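3.2 Collecting the demonstrations

All of our demonstrations came from one person sitting at a console and sewing by remote control. For most of the set that person was me, and Areti Sarantis took over whenever my stitches got sloppy (she's far better at this than I am!). We tried guiding the arms by hand first, back in January, but you just can't place a needle nicely while you're hauling a whole arm along with you. So we moved everything to the Birnero console and never looked back. 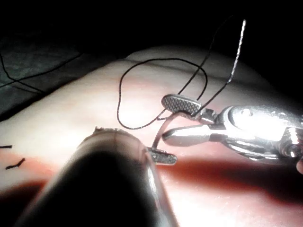
We logged the pose of both instruments, the jaw angles and the foot pedal, and we cut each recording into short pieces: grab the needle, push it through, pull the thread, tie. In total we kept 333 demonstrations, which gave us 1,913 pieces to train on. I did the cutting myself, and I'll admit the line between pulling and tying is a bit of a judgment call – some days I'd mark it at the first wrap, some days a little before. Areti went back over the ones I wasn't sure of.

Thread was the big headache. The needle is stiff and behaves itself, but thread wanders all over the place, and two demonstrations that start out the same can look completely different a few seconds later.
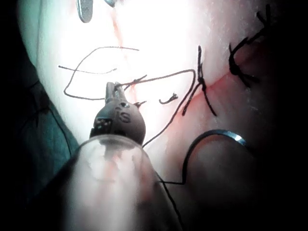 Figure 2. Jaws holding the suture thread, with two tied knots along the red wound edge and the curved needle at lower right.

We threw out seven more recordings where the console link to Nastville dropped partway through a stitch. Fumbles stayed in, though. If I missed a grab and went back for it, the policy got to see me miss and go back, and I really think it's better off for it – Section 4 has the comparison with the fumbles taken out.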